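Writing a House Code for a Shared Robot Arm
Final project report, Applied Robotics Practice
Johanna Rüegg
Supervisor: Morag Forsyth

1. How the project came about

When I started in February I meant to write a program. Our lab at Mullitden has one arm that everybody shares, and my plan was to add a nice tidy routine for kitchen tasks and then spend the rest of the term making it faster. What I found in my first few weeks was that every person who used the arm had their own habits. One student always checked the speed setting before pressing start, another trusted whatever the last person had left behind, and the lab notebook had three different answers to the question of who may stand inside the taped line. Morag suggested, very kindly, that the more useful project was sitting right in front of me, and so I ended up writing rules instead of code. I am glad I did, although I complained about it at the time!

The result is the Clultska code, named after the shelf where the first draft lived for a month. It has 8 rules and fits on one sheet of paper.

2. What I read and who I asked

I began with the published safety standards for industrial robots and for people working alongside them. They are long, careful documents written mostly for factories, and I would not pretend to have absorbed every clause. What I took from them was the order of thinking: list the hazards first, decide how bad each one is, and only then choose a protection. I also read the lab's old run logs, 3680 lines of them, typed by many hands over several years. Panberg, who maintain our arm, let me sit in on a service visit and ask far too many questions.

From the logs I pulled out 197 entries where somebody had stopped a run by hand. Most gave no reason at all. I found this more worrying than the stops themselves, and it shaped rule 6 more than anything I read elsewhere.

3. The rules

1. One named operator per run. The name goes on the board before the power goes on.
2. The operator keeps a hand on the stop button whenever the arm is moving.
3. Read the speed and force limits aloud at the start, even when working alone.
4. No one crosses the taped line until the arm has been paused and the operator has said so.
5. Check the bolts on the gripper bracket before the first run of the day.
6. Every manual stop gets a written reason, however small or embarrassing.
7. Household appliances are treated as live until unplugged.
8. A new task is run at the slowest setting first, with a second person watching.

I argued with myself over rule 3 for a long time – it feels silly to talk to an empty room – but the people who tried it kept doing it after the trial ended, so it stayed.

4. Appliances need their own rule

Rule 7 began as half a sentence in the hazard list. The standards I read think mostly about the arm, its tool and the person nearby, while our tasks put the arm close to ordinary things from a kitchen. A microwave has a door, a window and a set of buttons, and the arm can push on any of them.
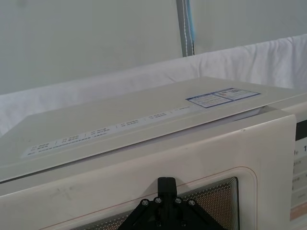
My first version of the rule simply banned powered appliances, and Morag sent it back with a question mark in the margin. Some tasks make no sense with the plug out, she pointed out, and a rule that people must break to do their work will soon be ignored along with its neighbors. The version we settled on lets the operator leave an appliance plugged in if the task sheet says why, if the outlet can be reached from outside the taped line, and if nothing is heated without the supervisor's agreement. Contact with a door is done at the lowest force limit.

5. Trying it out

We used the code for 40 runs, shared between me and the Zeleke group next door. Rules 1 and 4 were followed without any fuss. Rule 5 was forgotten more than I would like, usually after lunch, when people felt the day had already begun. Rule 6 gave us the best material by far. "Thought it was going to hit the door, it wasn't" is a perfectly good reason, and I wish the old logs had been full of sentences like it.

6. What is left to do

The code says nothing yet about visitors, or about who signs off when the supervisor is away. Rule 8 is hard to keep in the evening, when finding a second person means knocking on doors. Morag and I have also talked about moving the written reasons from paper into the run log itself, and the Zeleke group has asked for a copy of the sheet with more space under rule 6.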